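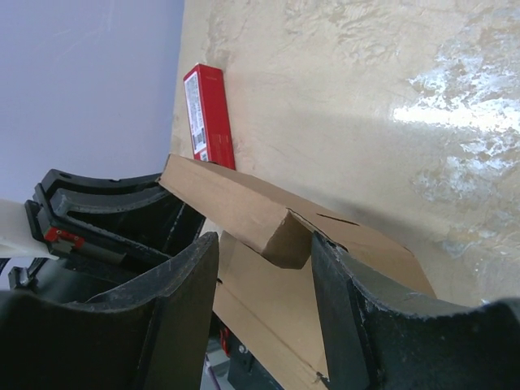

Home Updates Services Your Council Contact

Filed under: Waste and Recycling

Oltthorpe Public Works
The spring schedule for curbside collection takes effect Monday. This thread sets out what is changing, what is staying the same, and where residents may direct questions. (1/14)
22 replies · 70 shares

Oltthorpe Public Works
Household trash will continue to be collected once a week. Carts should be at the curb by 6 a.m. on the assigned day. Crews do not return to a street once it has been completed. (2/14)

Oltthorpe Public Works
Recycling moves to every other week for all addresses north of Bergeron Avenue. Addresses south of Bergeron Avenue have been on this schedule since the fall and will see no change. Addresses on Bergeron Avenue itself are treated as north. (3/14)

Oltthorpe Public Works
A total of 551 households will have a new collection day. Each of these households was sent a letter in February. Residents who did not receive a letter may look up their address on the Public Works page or call the service desk. (4/14)

Oltthorpe Public Works
Yard waste collection resumes the same week. Leaves, grass clippings, and garden trimmings must be placed in paper bags or in an open container marked YARD. Plastic bags will be left at the curb with a notice. (5/14)
9 replies · 31 shares

Oltthorpe Public Works
Branches must be tied in bundles no longer than four feet. A single bundle may not weigh more than 70 pounds. Stumps, fence posts, and treated lumber are not accepted as yard waste and should be taken to the transfer station on Zodden Road. (6/14)

Oltthorpe Public Works
The Zodden Road transfer station is open to residents Tuesday through Saturday. Proof of address is required at the gate. Contractors must hold a hauling permit and should use the east entrance. (7/14)

Oltthorpe Public Works
Bulk items such as mattresses, sofas, and appliances are collected by appointment only. Each household is entitled to two appointments per calendar year at no charge. Items set out without an appointment may be subject to a fee. (8/14)

Oltthorpe Public Works
Appointments are now booked through the Folletik online system, which replaces the paper request card. Cards mailed before the change will be honored. Residents without internet access may continue to book by telephone. (9/14)
17 replies · 12 shares

Oltthorpe Public Works
Several residents have asked whether the older green recycling bins may still be used. They may, provided the bin is intact and has a lid. Replacement carts are available while supplies last; the Department has ordered 1000 for the year. (10/14)

Oltthorpe Public Works
Paint, motor oil, batteries, and pool chemicals must never be placed in any cart. The household hazardous waste drop-off will be held at the transfer station in May. The hours will be posted on this account once the vendor has confirmed them. (11/14)

Oltthorpe Public Works
"We ask residents to allow two full cycles for the new routes to settle," said Dilek Aydoğan, Director of Public Works. "Collection times on a given street may be earlier or later than in the past, even where the day is the same." (12/14)

Oltthorpe Public Works
Missed collections should be reported by noon on the following business day. Please include the street address, the type of cart, and whether neighboring carts were also missed. Reports made in the replies to this thread are not entered into the service system. (13/14)

Oltthorpe Public Works
Questions about apartment buildings and shared enclosures should be directed to Jade Paquette, Collection Services Coordinator, through the service desk. Property managers with more than six units are asked to confirm their container count by the end of the month. (14/14)
5 replies · 8 shares

Oltthorpe Public Works
Correction to post 7: the east entrance is closed on Saturdays. Contractors arriving on Saturday should use the main gate and have their permit ready.

Tags: curbside collection, recycling, yard waste, transfer station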